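Informe de avance del proyecto Kuvon - comparación de pinzas y controladores
Para: Dissanayake, programa de automatización doméstica
Preparado por: Arif Howlader, Zelluten
Periodo: hasta finales de enero

Empiezo por lo que más ilusión nos hace contar: la comparación en simulación ya está en marcha de principio a fin y los resultados empiezan a repetirse de una semana a otra, que era justo lo que nos faltaba en el informe anterior. En este periodo hemos completado 882 intentos, repartidos entre dos pinzas de dos dedos (la de dedos planos y la de dedos curvos) y dos controladores, el de posición que ya teníamos y el de impedancia que montamos en otoño.

El entorno sigue siendo el mismo, con superficies de piedra veteada y texturas muy cargadas. Lo mantuvimos a propósito, porque queríamos que la cámara de muñeca trabajara con fondos difíciles y no con un gris uniforme en el que cualquier detector queda bien.

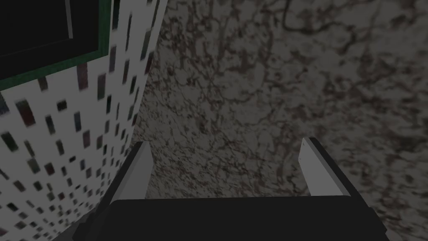
La pinza de dedos planos es, por ahora, nuestra favorita. Con el controlador de impedancia tolera bastante mejor los errores de aproximación: si el brazo llega un poco girado, el contacto es suave y el movimiento se puede corregir sin volver a empezar. Con el de posición, en cambio, el mismo error suele acabar en un choque y en un intento perdido. De los 38 choques que revisamos a mano, la mayor parte venía de ahí - y casi siempre en los últimos centímetros, cuando la muñeca ya está cerca del borde.

La de dedos curvos nos ha dado una sorpresa agradable en piezas redondeadas, pero sufre en los bordes finos. No la descartamos todavía. Elton, nuestro banco de pruebas físico, tiene ya montado el adaptador para las dos, así que cambiar de una a otra nos lleva cuatro minutos (antes había que recalibrar todo y se nos iba media mañana).

En cuanto a la cámara, hemos probado dos inclinaciones. La más cerrada ve muy bien las puntas de los dedos y pierde contexto; la más abierta hace lo contrario. Estamos usando la cerrada para el tramo final y la verdad es que el cambio se nota mucho en la estimación de distancia, sobre todo sobre fondos con dibujo repetido.

Quedan dos problemas abiertos. El primero es la iluminación: con luz tenue, las partes negras de la pinza se confunden con los paneles oscuros y la segmentación se come parte del contorno. El segundo es el tiempo de cálculo del controlador de impedancia, que con la configuración actual nos obliga a lanzar las tandas por la noche. Una tanda completa tarda más de 24 horas, y nos gustaría dejarla en la mitad.

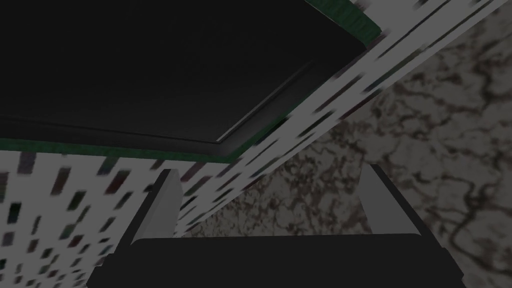 ¿Hace falta comprar una tercera pinza para cerrar la comparación?

Por ahora preferimos no hacerlo. Con las dos que tenemos queda mucho por aprender, y el presupuesto reservado para esa compra nos rendiría más en horas de cálculo. Si los dedos curvos siguen fallando en los bordes finos, pediremos solo un juego de dedos nuevo, que encaja en el mismo adaptador.

Próximos pasos

Repetir las tandas de dedos curvos con la cámara cerrada.
Pasar a Elton los casos que mejor han salido en simulación, empezando por los de dedos planos.
Ampliar el juego de luces del simulador, con especial atención a las escenas oscuras.
Enviar los registros completos junto con la hoja de gastos.

El equipo está con muchas ganas de ver el controlador de impedancia en el brazo real. La primera sesión en Elton está reservada para un martes por la mañana, y si alguien de Dissanayake quiere asistir, basta con que me escriba y le preparo el acceso.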